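25 October 2019

Stiltdale, back bedroom desk

Rain gauge read at 0900: 6 mm. Minimum overnight on the north wall thermometer was four degrees, which is a degree under the forecast. Wind westerly, light, backing a little after breakfast. Pressure falling slowly all day.

The damp in the gable wall is the main business of this week, so I will set down where it stands before I forget the order of things.

Readings

Took the second full set with the pin meter, same grid as last time: six columns, pins pushed in to the plaster face only. The lower two rows are still high. The row at skirting level reads worst by the chimney breast and falls off steadily towards the window. The upper rows are unchanged within the error of the meter. I had hoped for some movement by now, as the downpipe outside was mended at the start of the month, but Rodica Buzatu reckons an inch of solid wall takes a month to dry and this one is a good deal thicker than that. By her rule I should expect nothing useful before the spring.

The pin meter is calibrated for timber and the figure on the dial means little in plaster. I use it only to compare one spot with another. A proper figure would need a drilled sample, weighed, dried in the oven and weighed again. I have the scales for this (good to a tenth of a gram) and will do two holes in November, one low by the chimney and one at shoulder height as a control.

Humidity in the room was 68 per cent at noon with the window shut and 61 an hour after I opened it. Shut it again at dusk.

Outside

Dug along the foot of the gable for a length of one spade at a time. The ground is higher than the floor inside by the width of my hand, and the previous owners laid a cement path hard against the stone. Flurina Prantl came up from Villimen to look at it and agrees that the path has to go. She would cut a shallow trench, lay a perforated pipe to a fall of one in 100, and fill with clean stone to just below the floor level. I asked about a membrane against the wall and she was against it. Her view is that the stone should be left open to the air as far as possible.

The run to the ditch is 16.3 m by tape, so the fall comes to 163 mm end to end. I checked this against the ground with the water level and there is enough slope, with a little in hand. The only awkward point is the gatepost, where the pipe has to pass under a root as thick as my wrist. I would sooner bend the run than cut the root.

Render: tapped it over with the handle of a screwdriver from the ground to as high as I could reach. Hollow in two patches, both below the window. Marked them in chalk. It is cement over lime and must come off in any case, but it can wait until the trench is in and the frosts are over.

Midday

Tea and snacks with the others at the usual hour. Talked drains for most of it. Archana Chaturvedi had the same trouble in her kitchen and cured it by lowering the yard, no injections, no tanking. She waited a full year before replastering and used lime with hair in it. I have asked her for the name of the supplier.
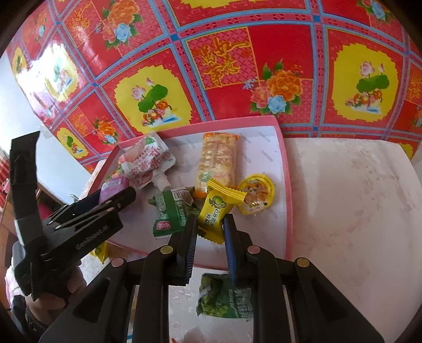
Still to do

Order pipe, 102 mm bore if Lightfoot still has it, otherwise the next size up. Two couplings and an end cap.

Ask Sarita Rastogi for the loan of the breaker. She wants it back before she starts on her own steps.

Clear the gutter on the gable side again. Leaves are coming down faster than last week.

Move the bookcase off the wall. The back panel has a bloom of mould on the lowest shelf, wiped down with vinegar this evening.

New battery for the hygrometer.

Boiler pressure 1.4 bar at bedtime, unchanged. Gauge outside emptied and reset.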